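Skadside notebook notes

README, last touched June 16, 2020

Hello! I keep this file next to the Skadside folder so that I don't have to explain the same things every time somebody downloads it. Skadside is my collection of notes on paper notebooks: how they open, how they behave under a pen, and which ones I'd buy again. It started as a list on the back of an envelope in April and got out of hand fairly quickly.

What's in the folder

There are four text files, one for each notebook I've used to the end or near enough. The Gikska and the Cuesta have the longest entries, as I carried both of them about for months. The Voritz file is short and a bit grumpy (the cover warped in my bag and I took it personally). The fourth is a plain one from a market stall with no name on it anywhere, so the file is just called plain.txt.

Each file has the same headings: cover, binding, paper, first page, last page, moans. I fill in what I can and leave the rest blank – a blank means I didn't check, so please don't read it as a nought. 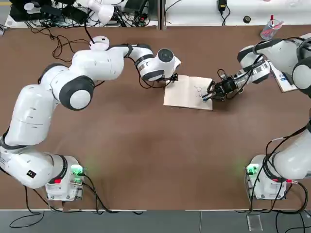

Opening flat is the thing I go on about most, and it has its own line under binding in every file. I score it from 0 to 7, where 0 means the book shuts itself the moment you let go and 7 means you can walk off and make tea. Pale pages come next, because I'm fussy about them. A beige page like the one under the pen there is much kinder to my eyes than bright white, and I do like a big bare brown table to write on, with room either side of the book. The other thing I note is whether a top corner wants pinning down while you write on the right-hand page. With the Voritz I had to lean on it so hard that my writing went wobbly, and it got a 2.

How I test the paper

Nothing clever. I write the same shopping list in biro and again in a gel pen, turn the leaf over and see what shows. Then I rub out a bit of pencil in the margin. The Cuesta took the gel pen very nicely, the Gikska feathered a little near the spine, and the plain one was better than either, which annoyed me given what I'd paid for the others!

Things still to do

The last page heading is empty for the Cuesta and I need to dig it out of a box. I'd also like to redo the Gikska binding score, as I did that one on my knee on a train and it doesn't seem fair.

Using the files

Copy whatever you like. If you add a notebook of your own, keep the headings in the same order and put up to two lines under moans – mine ran on for pages before I made that rule.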